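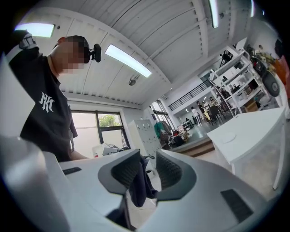 Lensa Dinsa says the cloth sessions are the ones she would sign up for twice, and after a month of them I get it! Fabric never does the same thing two times running, so every grasp is a new example for the model.

Welcome to the Gemedska gallery, updated 21/06/2021. We started in May, and the set now holds 2,434 demonstrations, all made by people working with hand-held grippers. Of those, 2,032 have been checked and are ready for training. The rest are waiting for labels – slow work, but I love seeing the folder grow.

Soft things
Dark navy fabric between the padded fingers, in the first picture, is the kind of thing we want much more of. Doğukan Eren wrote the task list for this part, and it has 16 entries so far (pick up, hand over, lay flat, fold once, and on it goes).

Two grippers, one knit
A ribbed blue-gray knit over one gripper, with a second gripper pointed toward it. Knits stretch and bunch in ways a plain cloth doesn't, and I could look at these all day.
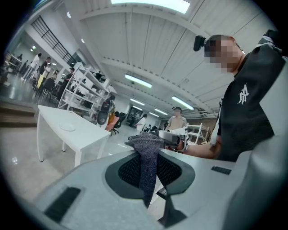
Coming next
Sketau is our name for the next batch: 237 short clips of towels and bags, with labels to follow. I'll add pictures as soon as they're sorted.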